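Um dia na feira de arte de Stisville

Quem me acompanha por aqui sabe que eu prometo todos os anos ir à feira de arte contemporânea de Stisville e que todos os anos arranjo uma desculpa. Desta vez fui mesmo! Saí cedo, com sapatos confortáveis e uma sandes na mochila, e cheguei quando ainda estavam a abrir o portão grande do antigo mercado do peixe, onde a feira se instala durante o mês de abril.

O bilhete custa 3 euros e dá direito a um mapa desdobrável que eu, claro, consegui perder antes do meio-dia. A feira ocupa 3 pavilhões ligados por um corredor envidraçado e, segundo a senhora da bilheteira, recebe 390 obras entre escultura, gravura, têxtil e instalação. Não vi todas, nem de perto, mas vi com calma as que vi.

Pavilhão da escultura

Comecei pela escultura, que é sempre a minha perdição. A galeria Nisia trouxe um conjunto de peças em barro cru, assentes diretamente no chão, e passei ali um bom bocado de cócoras a olhar para as marcas dos dedos (as pernas queixaram-se depois, na viagem de regresso). Ao lado, o coletivo Meltstead montou uma espécie de floresta de varas de ferro enferrujado que se atravessa a pé, e cada vara dá um som diferente quando lhe tocamos — é permitido tocar, perguntei duas vezes para ter a certeza. As crianças estavam encantadas e eu também, confesso.

O corredor e a gravura

O corredor envidraçado merecia mais. Puseram lá as gravuras pequenas e, com o sol da manhã a bater nos vidros, era preciso andar de um lado para o outro à procura do ângulo certo. Pena, porque havia uma série de águas-fortes de barcos em estaleiro que eu teria levado para casa se custasse um pouco menos. Pediam 800 euros pela série completa e não vendiam as folhas em separado. Fiquei com o postal.

Já no último pavilhão, o ateliê Stetsiuk tem uma sala inteira de tapeçarias tingidas com casca de cebola e folhas de nogueira. O cheiro a lã sente-se logo à entrada e lembrou-me a casa dos meus avós. Há um banco comprido no meio, e sentei-me nele mais tempo do que devia, a ouvir uma conversa sobre mordentes entre duas tecedeiras. Aprendi imenso sem abrir a boca.

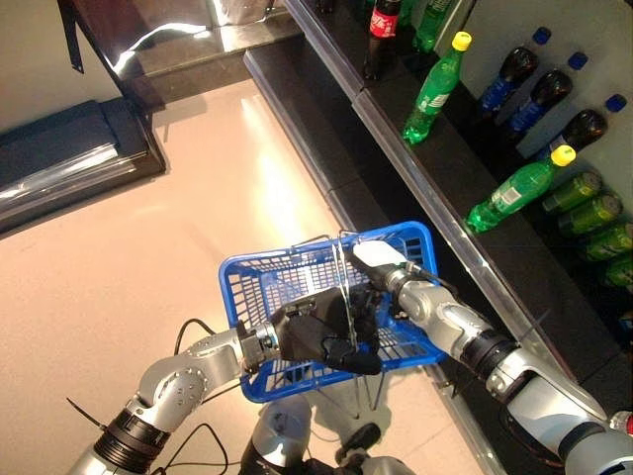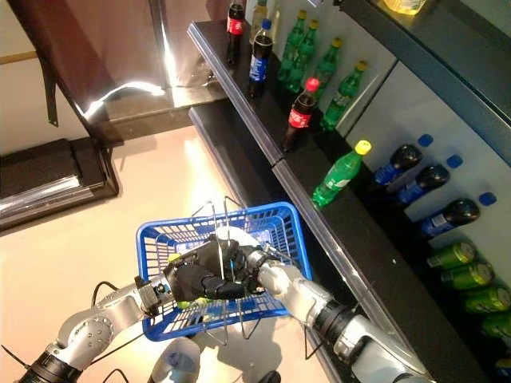 O cesto azul, junto à prateleira escura.

Comer, estacionar e outras coisas práticas

O bar da feira serve uma sopa de grão muito honesta e um bolo de laranja que acaba cedo, por isso vão primeiro ao bolo. As mesas ficam no pátio das traseiras, à sombra, e a fila anda devagar porque toda a gente se põe à conversa. Para quem vai de carro, o parque junto ao rio é gratuito, embora a subida até ao mercado custe um bocadinho com o calor. De comboio é mais simples: sai-se na estação de Stisville e segue-se sempre pela rua da igreja.

Levem um casaco leve para o pavilhão da escultura, que é fresco mesmo em dias de sol, e dinheiro trocado para os postais, porque a banca não aceita cartão. Eu ainda quero lá voltar antes do fim do mês para ver com outra luz as águas-fortes dos barcos.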